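Liming Acid Soils: Grower FAQ
Filed under: Soil & Fertility
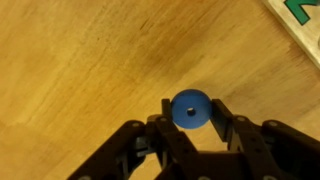 When should I spread lime?
Before the December rains if you can. It needs time to react with the soil before cowpea goes in.

How deep should it be mixed?
4 inches with a hand hoe is enough.

Do I still need manure?
Yes. Lime corrects acidity but adds no nitrogen.

Where is it sold?
The Wilwood depot and the Indcombe store both carry 40 lb bags.

Contact the Brivari Extension Desk | © Brivari | Back to top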